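Hullutell Home Teaching: Your Questions Answered

Hello, and thank you for stopping by! If you have signed up to teach with us, or you are still wondering whether it is your sort of thing, these are the questions that come up most often in the Brunton office. They were gathered by Annatjie Moodley and Silvan Haslinger, who answer most of your emails between them.

What would I be doing?

You would be showing a robot how to do everyday jobs, using your own two hands. Most people start with a pair of hand-held grippers, one for each hand, and carry out ordinary tasks with them: fetching a cup, putting a lid on a box, folding a tea towel. A camera on the gripper records how you go about it, and our team at Vurkberg uses the recordings to train the arms there. A smaller group works by remote control, steering a real arm from a desk, and we come to that further down.

Do I need any technical background?

None at all. Uzma Ghumman, who looks after new starters, likes to say that if you can use kitchen tongs without launching the sausages across the patio, you will be fine. The first session is mostly getting used to the squeeze of the trigger, and everybody feels clumsy for the first half hour or so. Please don't judge yourself by it.

Which tasks do beginners get?

Drinks tasks, nearly always. They are short, they can be done again and again without much tidying in between, and they have a proper beginning and end. You pick up the cup, take it to the water dispenser, hold it upright under the tap, and carry it over to the table. We ask for the cool tap only, please, and never the one with the red band, as that is the hot side.

How tightly should I grip the cup?

Less tightly than you think! Close the fingers until both pads are touching the sides, then give it just a touch more. A plastic cup will bow inwards if you squeeze hard, and the robot will learn to do the same. Try to have one pad on either side at the same height, and keep the rim level as you go in under the spout. 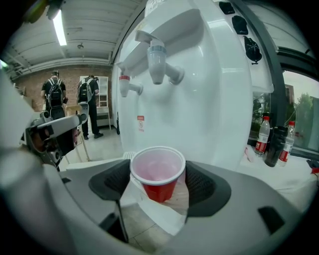
Elif Naz Ateş wrote to us that she had been pausing for a moment before every grasp, to be quite sure of her aim, and wondered whether the robot would end up hesitating as well. It very well might, we told her, and it was a good thing to have noticed. A slow, steady approach is lovely. A full stop in mid-air tends to get copied, so if you need to think, do it before you press record.

What if I drop something or spill it?

Carry on, if it is safe to. Pick the cup up again with the gripper and finish the job, then mark the take as "recovered" in the Teltemo app. These takes are very useful to us, as a robot that has only ever seen things go well is rather lost when they don't. Do mop the floor before you start another, though, and keep your phone well away from the puddle.

How many takes make a full set?

A full set is 300 takes of one task, and you can spread them over as many sittings as you like. Our shared drinks collection stood at 3839 takes when we last updated this page in June, from 61 teachers, and we are very grateful for every one.

Does every take need to be the same?

Please, no. Move the cup a little, come in from the other side, swap to a different colour, stand where you would naturally stand. People walking about in the background are fine so long as they have agreed to be recorded.

How is remote control different?

With remote control you sit at a desk in Brunton and move a pair of handles, and the arm in Vurkberg follows you. There is a slight delay, and you can't feel the weight of things, so it takes longer to learn. We ask people to finish one full hand-held set first. Hannelore Lanz runs the introductory mornings, which start at 9.30 with coffee.

My hand aches. Is that normal?

A little tiredness is, but an ache is a sign to stop. Take a break every twenty minutes, change hands if you can, and let us know if it doesn't ease off. We can send a gripper with a lighter spring at no charge.

How do I send my recordings in?

Put the gripper back on its charging stand and open Teltemo, and the upload begins by itself once you are on wifi. Larger batches can take all night. If the bar is still stuck in the morning, email the Brunton office with your teacher number and please don't delete anything until you have heard back from us.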